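home | list archive | threads | subscribe | help

Re: [chores-list] can any of them tidy a room yet?

Hello all,

Sorry to be slow with this. I started a reply on Sunday, got as far as the second paragraph, and then had to go and do my own washing up by hand like everybody else. Here is the earlier message again, for those of you who take the digest:

> I've been reading this list since January and I still can't tell
> whether we are getting anywhere. Every firm says its machine will
> clear a table. My question is a simple one. If I leave a messy
> sitting room at breakfast, is there anything that will have it
> straight by teatime, without me standing over it?

No, not that I've met, though I'd like to give you a longer answer than that, as it's a kind question and I've spent a good part of the winter on it. We have been running the Hollis rooms, which are made-up rooms inside the computer, with a two-armed robot let loose in them. The idea is that it can make a mess of things for free. I chose the sitting room because it is much like mine, with a table that has ended up with everything on it.

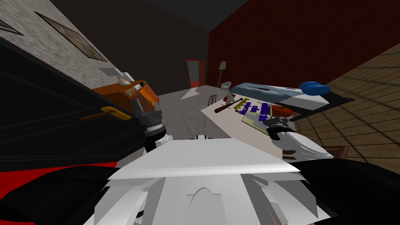 The Hollis sitting room, with the table still to be cleared.

You'll see what I mean about the table. A person walks in and knows straight off that a baseball bat doesn't live there and that a cap wants a peg. We do the sorting out in our heads before we've put a hand to anything, and I think that is the part we forget to count as work. The machine has to be told, or has to guess, and its guesses are very odd. In one run it decided that the proper home for everything was the other end of the same table (my late mother-in-law worked on the same principle, and she kept a lovely house otherwise).

We gave it 96 goes at clearing one item and putting it somewhere sensible. It managed 32 without help. I was rather pleased with that, and then I remembered that I'd be very cross with a teenager who did the same.

Picking up flat things is the real misery. A cup or a bat has a side you can get hold of, but anything thin that is lying down, and worse, anything tucked under something else, needs a fingernail. We slide a thing to the edge, or tip up a corner, and never think about it. Two stiff fingers don't have that trick unless somebody has taken the trouble to teach it.
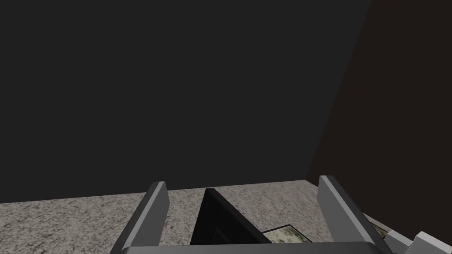 > Surely the answer there is a better hand, though? I've said before
> that you lot spend all your time on the brains. Irero had a soft
> fingertip years ago that would lift a playing card, and I'd take
> that over another clever planner any day of the week.

I take the point about hands, and I'd love to try a softer tip. But I did go back through our failures, and there were plenty where the fingers were in a perfectly good place and the robot simply didn't commit. It would come down over the item, think again, go up, come down once more, and so on until the clock ran out. We allow 12 minutes a go. I found it oddly painful to watch — like someone parking a car in a space that is plainly big enough. 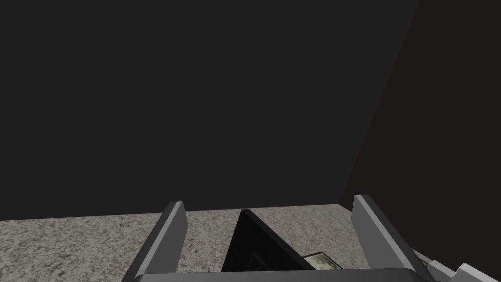 The other trouble is deciding which of two things you have got hold of. When one item overlaps another, should it take the top one, or both, or move the top one aside and come back? At home I'd scoop up the lot and sort it out at the shelf. We tried letting it scoop, and the count went up nicely, but then it arrived at the cabinet with a handful and no notion of what to do next.

I should say a word for the Petstead people, who have been at this longer than we have and are very generous with their logs. They have 1,652 tidying runs written up, good and bad, and they tell me the plain shop-floor jobs (same bin, same part, same spot) come out far better than anything in a living room. That fits with what the Haretti lot found on their packing bench. Give the machine one job and leave the furniture alone and it will plod along quite happily. Ask it to deal with whatever the family has dropped since breakfast and you're back to standing over it.

So, for what it's worth, my list of what I'd want to see before I gave one a key to my front door:

1. It picks up a thin item from under another without sending both to the floor.

2. It looks at a full table and makes a fair stab at what belongs there and what doesn't, and asks when it isn't sure.

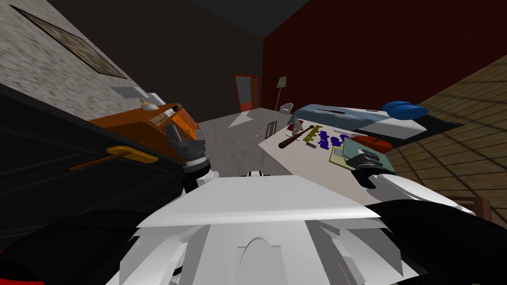 3. It gets round the chairs. Ours is still timid near furniture and will stand and dither.

4. It knows when it has finished. I'd settle for three of the four if this was one of them.

If anybody has a room of their own they'd like us to try, do send it over. I can't promise to be quick, but I do read everything, and I'm especially keen on kitchens at the moment. I also still have the softer-tip question to look into, so if the Irero drawings are on somebody's shelf I'd be very glad of a copy.

Warm wishes to all, and thank you for putting up with the length of this.

4 replies | 12 shares

previous in thread | next in thread | back to archive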